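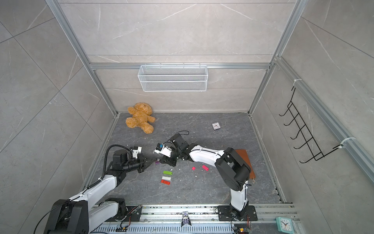
Thursday, September. Bay at the back, Gandstead workshop.
Work: storage for the walls of the stone-look bay, part of the Flestodmont job.

Started 8:40. The panels have now rested over two nights and I wanted to finish the hanging parts before lunch, but of course it became the whole day. I write everything here in the order I did it, also the parts which went wrong.

State in the morning. Panels on back, left and right are all up and the seams are closed. I wiped them with a damp microfiber cloth and then with a dry one. The gray pieces for the walls came from Wastar in two deliveries, and I was a little afraid that the veins would not look like one family, but from a normal standing distance it is fine. Only on the right side, low down, I have the feeling the gray is a bit colder. I asked in the other room and was told that I look at it too much. Maybe so. The floor piece is darker and I am glad we did not take the same gray for it.

One thing about the dark floor: it shows everything. Dust, fingerprints, the small white crumbs from cutting zip ties. If someone cuts something over the floor, please put a sheet of paper under it first. I cleaned it three times today and two of them were my own fault.

Basket

The white mesh basket hangs on the rail on the back wall. I tried it first exactly in the middle because that is what the sketch says. It looked stiff there, and it also was too close to the place where I want to put a lamp later. So it went left from the middle, and it stays there. I have corrected the sketch in pencil, not in the file yet.

The hooks of the basket go over the top of the rail and that is all that holds it. No screw, no tie. For the first trial I prefer this, because we can still slide it. The disadvantage is also clear: if somebody lifts from below, it can come off. I did it myself with my sleeve around 10, no damage, the basket is light and it fell on my arm. For final use I want a small stop at both ends, or a strip of felt tape inside the hooks so it grips better. Felt tape is in the second drawer under the bench, the gray one, not the black one. The black one leaves glue.

Also a note on the mesh. The diamonds are fine, so small things should not fall out, but the thin corner of a card or a pen tip will go in and get stuck. I would not store pens there. Cloths, gloves, a roll of tape, something soft - for this it is good. I keep it empty until we have agreed what goes inside. Please do not fill it with things from your pocket, I know how these baskets become.

Load test for the basket on the bench, before hanging it: I put in bags of washers until 600 g and left it for 17 minutes, which was the length of my phone call with Wastar about the missing edge strip. No bend that I could see in the rim wires. This is not a real test and I do not want to see this number in a report. I will make a proper one next week with the scale and with more time.

Hook rack

This was the difficult part of the day. The black rack was made for a flat wall or a cabinet door, I think, with its small grid like a ladder and the curved hooks on it. Our right wall has the thick rail going along it, and I did not want to drill the panels. A hole in such a panel is forever. So the question was how to fix it on the rail.

First trial: double-sided tape. Held until I hung a key on it, then slowly turned down and I had to clean the glue with alcohol. The panel is okay.

Second trial: two spring clamps. Strong enough, but they stand out too much, and one catches the cuff when you reach past.

Third trial: zip ties, one near each end of the rack. White, because the box of black ones is empty (somebody please order, I wrote it on the board). I was not happy with white on black, but after an hour I stopped seeing it. The upper one wraps around the rail. The other one makes a loop around the rail near its lower end. I would like to try a thin rubber strip between rack and rail before I call this part finished, and then look at both ties again.

The rack hangs at an angle. This comes from the rail and not from a mistake in measuring, I say it now before someone takes a level and corrects it. With the hooks it makes a small difference, a ring or a loop may want to move toward one side of the hook. All five hooks point the same way, to the left, so you hang things from the inside of the bay. This is right for a person standing in front.

What I would hang there: keys, a measuring spoon with hole, a cable tie bundle, a small brush, a lanyard. What I would not hang: anything with a hard end that can swing against the panel. The surface of the stone-look sheet is printed and I made a scratch test on an offcut with a key. With light pressure nothing, with normal pressure a thin white line which does not go away. So, no bare keys directly against the wall.

If we make the rack again, I would take one with a flat back bar where a tie can sit in a notch. Gough has such racks in the catalog, but only in chrome, and I find chrome too much next to the silver corner profiles. I wrote to them and asked for a black one. No answer by 4 p.m.

Things on the floor

For size and color I put some ordinary objects in. We were always talking about the bay with nothing in it, and in this way it is not possible to judge if the gray is too cold or if the basket is too high. So I took what was on the shelf.

The teddy bear is at the rear left, on his back. I did sit him up against the wall in the morning. He is a soft one and his head goes forward, so he never looks the same twice. Lying down is more stable and he keeps his place. The golden brown is very good next to the gray, it is the warmest thing in the bay and you see at once how cold the rest is. His curly fur collects the dust from the panel edges, I brushed him with the clothes brush afterward.

The small square clock stands at the rear right. White face and dark hands, easy to read from the front. I had it first on the left near the bear, and then everything was on one side and the right corner looked forgotten. The clear case gets fingerprints, take it by the dark edges.

The reddish-brown pouch is farther forward on the right side. Leather-like, I don't know if it is real leather and I do not think so from the smell. I like this color with the dark floor, perhaps even more than the bear. The zipper pull sticks out from the front corner. It is metal and can mark the floor if someone drags the pouch, so lift it please. I tested on the offcut of the floor sheet: a light mark, came off with a wet thumb. Better not to try on the real one.

A question that I leave open: should the pouch have a place on a hook? It would be natural. But it has no loop, only the zipper pull, and hanging a pouch on the zipper is a way to break the zipper. It could live in the basket. I would like an opinion.

Light

Only short. I tried the desk lamp with the 3,000 K bulb in the afternoon, held in my hand from the front left. The panels get a bit of beige and the veins nearly disappear. With the ceiling light they come out more. For a storage place the warm light is nicer, but if the client at Flestodmont has chosen these panels because of the veins, then we take away what he paid for. I don't decide this.

The lamp also made a reflection on the floor edge on the left, the metal strip there is bright. With the ceiling light I did not notice it before. Could be solved with a matte strip. The missing piece from Wastar is a spare, so there is no hurry with it, and I could ask if they have it in matte.

Corner profiles

Checked the screws in the silver profile while I was there. One in the rear left corner could take a quarter turn more, the others were fine. Took off the rest of the protection film on the right side, it was under the edge and had to be pulled with tweezers. Very unpleasant work. If we buy profile again, remove the film before assembly, all of it, also in the groove. It is written in my entry from August too and still we did not do it.

Cleaning, so it is the same by everyone:
Panels - damp microfiber, then dry. No glass cleaner, it leaves clouds on the gray.
Floor - dry brush first, then the damp cloth. Grit under a wet cloth makes lines.
Basket - soapy water, dry it well where the wires cross.
Rack - dry cloth.

To do
Stops or felt tape for the basket hooks.
Rubber strip behind the hook rack.
Black zip ties, order.
Correct the basket position in the file.
Proper load test, basket and rack both.
Ask Wastar about matte edge strip.
Wait for Gough, write again on Monday if nothing.
Decide what belongs in the basket, and put a label somewhere near, not on the mesh.

Stopped 5:20 p.m. Ceiling light off, lamp back on my desk. The 5 mm hex key is missing from the set since the afternoon, it was last in my hand at the left corner, so if it is lying under the edge please put it on the bench.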